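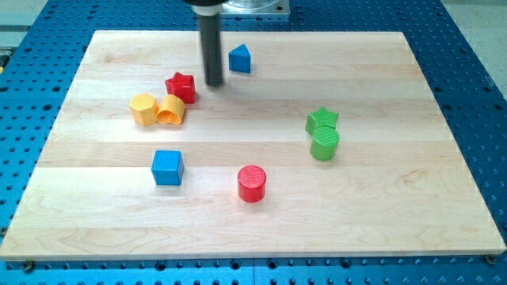 Figure 2. Edge-joined board fixed to the perforated table, with small plastic shape blocks set out on the working surface.

3.2 Working surface

All layouts in this part of the study were made on a wooden board fastened to a blue perforated metal table (Figure 2). Early layouts had been placed directly on the metal. Small blocks tended to settle with one edge over a hole, and a block that sat square at one position could tilt slightly at the next. A flat cover was therefore needed. The board also gives a quieter background than the grid of holes, which some raters in the pilot had used as a ruler when judging the distance between two blocks.

The board is made of strips of a pale hardwood joined edge to edge. It was bought as a shelf panel from Gollby and used without stain or varnish. The strips differ a little in tone, so that faint bands run across the surface from left to right, and there are darker streaks and a few small knots, including some towards the right side. We considered painting the board a uniform grey and decided against it. A matte paint was tried on an offcut and picked up coloured marks from the blocks after a short period of sliding, while the bare wood could be wiped down between sessions. The grain was left as a fixed feature of the surface and is treated as such in the analysis.

Dark screws or bolts are visible at the two front corners. These fastenings were checked by hand at the start of each session. The board was not glued, as the same table was needed for other work and the panel had to come off without damage. Seasonal movement across the strips was a concern in the planning stage. The panel was measured at the start and end of the trial period and no correction was applied to the recorded positions.

3.3 Blocks

The blocks are small plastic solids of the kind sold for teaching young children the names of shapes. They were taken from the Pranow set, and one of the shapes used is a triangular prism in blue. Plastic was preferred to painted wood for two reasons. The edges are moulded and do not round off with handling to the same degree, and the colour goes through the whole piece, so a chipped corner does not show as a pale spot. Blocks with visible mould lines on a resting face were trimmed with a blade and checked on a flat plate.

A prism can be placed in more than one way, and the choice affects how much of it can be seen from the front of the table. In Figure 2 the blue prism stands upright in the upper middle of the board. For the record sheets we distinguished only between standing and lying, and did not note which of the side faces was turned to the front. This was a compromise. A finer code was drafted, but two coders working from the same layout disagreed often enough on the turned face that the extra column was dropped.

3.4 Scatter layouts

Layouts were of two types, ordered and scattered. Ordered layouts placed the blocks in rows parallel to the front edge of the board. Scattered layouts, the type shown in Figure 2, had no row or column structure and were drawn from a list of positions prepared in advance. The list was made with the Dantas layout tool, which rejects any draw in which two blocks would touch or in which a block would lie too close to the margin. A total of 400 draws were made and 67 were kept for use.

The large number of rejected draws follows from a further rule, applied by hand. A layout was removed if three or more blocks fell on what looked like a straight line when viewed from the front. Raters tend to read such a line as deliberate, and the layout then behaves more like an ordered one. The rule is subjective, and a stricter version based on measured angles would be an improvement.

Because the board is viewed at an angle, its far edge appears narrower than its near edge, and equal gaps between blocks look smaller towards the back. Raters were not told to allow for this. Distances used in the analysis were measured on the board itself and not taken from images.

3.5 Lighting and upkeep

Lighting was bright and even. Strong side light was avoided, as it produced long shadows from standing blocks and made lying blocks harder to tell apart from low standing ones. Blocks and board were wiped with a dry cloth before each session. The Clavovero wipes used in the pilot left a film on the plastic and were not used again. Blocks that had been dropped on the floor were inspected and put back in use if all resting faces were sound.

The position list was fixed on 10 July 2023 and was not altered after that date. Ratings for the scattered layouts are reported in Section 4, with the ordered layouts given separately for comparison.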